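# 마른베르크 당구실 갤러리: 포켓볼 테이블

마른베르크(Marnberg) 공용 라운지 지하에 있는 당구실의 기록입니다. 진녹색 천을 깐 테이블 위에 회색과 흰색 줄무늬 천이 구겨진 채 놓여 있고, 그 둘레에 공이 흩어져 있습니다.

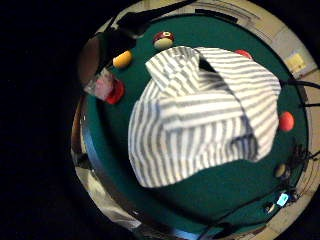 ## 테이블 위의 공

노란 단색 공과 빨간 공, 흰 띠가 들어간 적갈색 줄무늬 공이 눈에 띕니다. 오른쪽의 주황빛 도는 빨간 공은 줄무늬 천 바로 옆에 있습니다.

공은 포켓볼용 한 벌을 씁니다. 게임이 끝나면 삼각 랙에 모아 벽 쪽 선반에 올려 둡니다. 랙이 다른 곳에 있으면 공만 먼저 상자에 담아도 됩니다. 흰 공은 따로 보관하지 않고 나머지 공과 같은 상자에 넣습니다.

공을 닦을 때는 마른 극세사 천을 씁니다. 초크 가루가 굳어 잘 지워지지 않으면 미지근한 물을 조금 묻혀 닦고 곧바로 물기를 없앱니다. 연마제가 든 세제는 쓰지 않습니다. 선반에 있는 Tella 세정액은 공 전용이고, 용량은 500ml입니다. 테이블 천에는 뿌리지 마십시오.

## 바닥 천

지금 깔린 천은 지난 12월에 교체했습니다. 그전 천은 헤드 스폿 주변이 닳아 있었고 쿠션 쪽에 작게 찢어진 자리가 있었습니다. 교체 작업은 Borkach에서 맡았고 쿠션 천도 함께 바꾸었습니다. 색은 예전과 비슷한 진녹색으로 골랐습니다.

솔질은 한 방향으로만 합니다. 헤드 쪽에서 시작해 풋 쪽으로 쓸어 내리고, 포켓 입구에 모인 가루는 손 청소기로 빨아들입니다. 원을 그리며 문지르면 결이 일어납니다. 솔은 테이블 밑 고리에 걸려 있습니다.

음료를 흘렸을 때는 문지르지 말고 흰 수건으로 눌러 흡수시킵니다. 얼룩이 남으면 비치된 공책에 위치를 적어 주십시오. 다리미는 천 교체 업체만 사용합니다.

## 테이블에 올려 두는 물건

겉옷과 가방은 입구 옆 옷걸이와 벤치에 둡니다. 컵이나 플라스틱 용기는 벽 선반까지만 가지고 들어올 수 있습니다. 금속 단추나 지퍼가 달린 옷을 테이블에 얹으면 천이 긁힐 수 있으니 게임을 쉬는 동안에도 올려 두지 마십시오.

수건이나 천을 두고 가는 경우가 많습니다. 주인을 찾지 못한 것은 벤치 밑 바구니에 넣고 월말에 비웁니다. 그 전에 찾으러 오시면 별도 확인 없이 가져가실 수 있습니다.

## 큐와 초크

큐는 벽걸이 거치대에 세워 둡니다. 테이블이나 벽에 비스듬히 기대어 두면 휘어지기 쉽습니다. 팁이 빠졌거나 갈라진 큐는 거치대 맨 왼쪽 칸으로 옮겨 주십시오. 수리는 한 번에 모아서 보냅니다.

초크는 Pomare 제품이고 색은 녹색입니다. 쓰고 난 초크는 칠하는 면이 위로 가도록 레일에 놓습니다. 파란색 초크를 개인적으로 가져오시는 분이 있는데, 녹색 천에 자국이 남으므로 비치된 것을 써 주시기 바랍니다.

## 이용 안내

- 한 팀이 연속으로 쓸 수 있는 시간은 3시간입니다.
- 테이블 이용료는 시간당 1,000원입니다.
- 장갑 대여료는 1,000원이며 반납할 때 돌려드립니다.
- 요금은 입구의 상자에 넣고 공책에 시간을 적습니다.
- 마지막 팀은 공을 상자에 담고 테이블에 덮개를 씌운 뒤 조명을 끕니다.

덮개는 접어서 벤치 위에 둡니다. 안쪽 면에 흰 실로 표시가 있으며, 표시된 쪽이 테이블 헤드 방향입니다. 덮개를 씌우기 전에 천 위에 남은 초크 조각이 없는지 한 번 확인해 주십시오.

## 예약과 문의

예약은 라운지 게시판의 시간표에 팀 이름을 적는 방식입니다. 빈칸이면 당일에도 쓸 수 있습니다. 시작 시각에서 15분이 지나도록 팀이 오지 않으면 다음 팀이 먼저 시작합니다. 천 손상, 공 분실, 조명 고장은 같은 게시판 아래쪽 칸에 적어 주십시오.

페이지 수정: 01/03/2024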